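Subject: Re: [dromham-users] Open day in April, folding station

One picture from the folding station, then answers to what came in overnight.
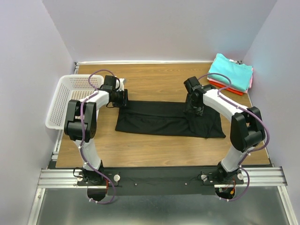

Talha Gondal wrote:
> I only caught the last 15 minutes. Does the station pick
> the next piece by itself, or does a person have to lay
> each one out? And will it run again in the afternoon
> slot? I have two people who could come at 3 but not
> before.

A person lays each one out for now. Picking from a heap is on Rafia's list and won't be ready for April. The two arms start from a garment that is already more or less flat on the table, and finished pieces go on the stack at the back right. Dark cloth is still the harder case for us. The turquoise one gave less trouble than the black one, mostly in finding the corners.

Yes to the afternoon. The station will run at 3 and again at 4:30. Please send your two people to the side door on the Plikico end of the building and have them ask for Aqeel.

A few other things that came up:

Group size is 6 per slot. We had more than that in the morning and the ones at the back saw very little.

The talk on the Tarawneh controller moves upstairs — same time, bigger room.

Faisal asked for the task scripts. They are in the shared folder under folding/openday. Use the newer of the two, the older one has the wrong table height in it.

If you want a slot and haven't written to me yet, reply off list with a name and a time.

Tariq Pirzada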